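Robot Manipulation from Human Demonstration
Handout 6: Folding soft clothes with hand-held grippers

Read this handout before the Monday lab. It replaces the short version that was on the course page, where the naming of the files was wrong. If you already printed the old one, please throw it away.

1. What we do in this unit

In Handout 5 you worked with rigid objects: the cups, the blocks and the small boxes. A rigid object has a pose, and when you know the pose you know almost everything the robot needs. A piece of clothing has no pose in this sense. It can lie in very many shapes, and each time you touch it the shape is a new one. For this reason we do not write a motion plan by hand in this unit. We record how a person does the task, and the policy learns from the recordings.

The task is the same for all groups: take one garment from a bed, fold it, and put it down. You work in pairs. Each pair makes 20 good demonstrations for the Pranda dataset. A demonstration is good if it follows the rules in section 3, also when the fold is not beautiful.

Recording is done at home, or in the room of one member of the pair. Please do not clean up the room in a special way. Last year most of the data came from the lab table with the gray cloth, and the policy from that year (we called it Celetti) could fold on the gray table and almost nowhere else. Patterned bedding, furniture, cables and daylight from a window are all welcome.

2. Grasping the fabric

The fingers should close on a fold of the cloth. They should not close on a single layer near the edge. A single layer slides easily between the pads, and then you pull harder, and the demonstration becomes a lesson in pulling. First push the open fingers a little down into the fabric so that it rises between them, then close slowly. 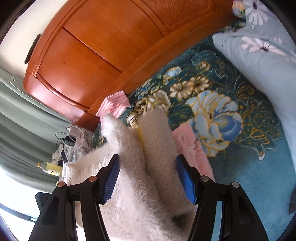
Fluffy knitwear is more difficult than cotton for two reasons. The first is that long fibers hide the real edge of the garment, so in the video the border between sweater and bed is soft. The second is that the knit stretches. When you lift a sleeve, the sleeve becomes longer before the body of the sweater begins to move. Wait for this. A pause of one second after the lift is useful for the model and it costs you nothing.

Students often ask if they may correct a bad grasp. Yes, you may, and we want it. Open the fingers, move back a little, and grasp again in the same recording. A policy that has never seen a correction does not know how to make one. Only do not help with your free fingers. Everything that touches the garment must be a gripper.

3. Rules for a valid demonstration

Start with both grippers open and away from the garment.
Press record, wait two seconds, then begin.
Keep the grasped part in view of the wrist camera as long as possible.
Move at half of your normal speed. Fast turns of the wrist make blurred images and the tracking is lost.
Do not let the two grippers cross. If you need the other side of the garment, put it down and grasp again.
End with both grippers open, then stop the recording.
Change the start shape of the garment every time. Turn it, bunch it, hide one sleeve.

If a recording has an error, do not delete it. Write "reject" in the log and one word for the cause, for example slip, blur or crossing. We will need these in unit 8.

4. Working with two grippers

For the sweater one gripper is the holding gripper and the other is the moving gripper. Decide this before you start, and say it to your partner, who writes it in the log. The roles may change once, in the middle of the fold, but not more.

A common mistake is that the holding gripper lifts too high. Then the whole weight hangs from one point, the garment turns, and the second gripper must chase it. Keep the holding gripper low over the bed, and bring the second gripper to a cuff or a hem while the lower part still has support from the bed. 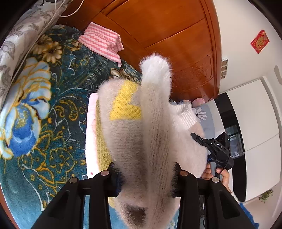

The direction of approach is also important. Come with the second gripper from the side, with the jaw pointing to the place you want to grasp. If you come from directly above, your own hand covers the cuff for the other camera, and we lose the most interesting moment of the demonstration.

5. Length and upload

One demonstration should not be longer than 600 frames after the downsampling. If yours is longer, you probably had many corrections, and it is better to divide the task into "unfold" and "fold" and record them separately.

Copy the files to the Vellavgate server, in the folder of your pair. The upload script checks the time stamps of the left and right gripper. If it stops with the message "offset too large", run the Illés sync tool on the pair of files and upload again. Please do not rename the files to make the script happy.

At this moment the Pranda dataset has 3752 demonstrations, of which only 73 are with knitwear. So the knitwear pairs have the most useful work this term, and also the slowest.

6. To prepare for Monday

Bring your log, also if it is not complete. Watch three of your own recordings from beginning to end and mark the time when each grasp becomes stable. Write half a page on this question: at which moment did you know that the grasp was good, and could a camera on the gripper know it too?

Batteries for the grippers can be changed before the lab, from 8:30, in the same room.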